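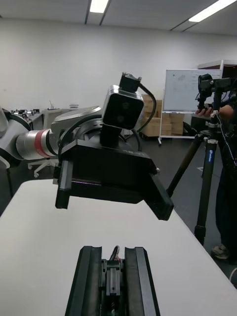
Page last changed: Saturday, 4:10 pm

Wimon puts its two-arm planning software out for anyone to use

After the better part of two years of saying "soon" to everyone who asked, the small team at Wimon has released Trosiren, the motion planner it uses to keep two robot arms working over the same table without getting in each other's way. The release went up this week, with the source code, a fairly generous set of notes and a viewer that lets you step through a plan before either arm is allowed to carry it out.

Trosiren began as a fix for a very ordinary headache. The lab's older planner treated each arm on its own, working out a path for the right arm, freezing it, and then asking the left arm to make do with whatever room was left over. That was fine for simple pick-and-place jobs, but it fell over whenever both grippers had to meet in the middle, say to pass a part across or hold something steady while the other hand did the fiddly bit. The left arm would wait, and wait some more, and often as not the whole job would time out.

"We used to joke that it had the manners of a person holding the door for you from half a block away," said Fanni Dudás, who leads the planning work and wrote a good share of the new code. "Very polite, and it makes everybody slower. What we wanted was for the two arms to sort it out between them before they set off."

The new planner looks at both arms together and shares out the space over the table in short slices of time, so that one can be moving in as the other is moving out. It keeps a model of each arm right down to the gripper fingers, and it also takes in the bits that planners like to forget, such as cables and wrist-mounted cameras, which are given a soft margin that grows when the arm is moving quickly and shrinks again when it slows down.

To see how it held up, the team ran 3396 handover jobs through the old planner and the new one in simulation. The old planner found a workable plan in 1399 of them within the time allowed. Trosiren managed over 2000, and Dudás is quick to say that the ones it missed are the ones she finds most interesting. Most involve a long, thin part held near one end, where a small turn of the wrist sweeps the far end through a great deal of air. A list of those jobs is included with the release, in the hope that somebody with a fresh pair of eyes will have a go at them.

Andor Vass, who looks after the perception side, has been working on the piece that joins the planner to the depth cameras. The planner can now be handed a new picture of the workspace partway through a motion and will rework only the part of the plan the change touches, in place of starting over from the beginning. The planner checks for those updates 10 times a second, and Vass would like to see that go up once he has tidied the code that filters out stray points along the table edge.

"It's the least glamorous thing I've ever spent a winter on," he said, "and I'm awfully fond of it."

The first outside users are at Bodnár, a maker of assembly fixtures, where a two-person group has been trying the software on a sorting cell. They asked for clearer messages when a plan is refused, and those are in the release: the planner now names the two parts it thinks would touch, and colours them in the viewer.

A follow-up version, going by the working name Flavivano, is pencilled in for October and will add support for tables that move. Bug reports and questions can be sent through the project page, where Dudás and Vass are taking turns answering.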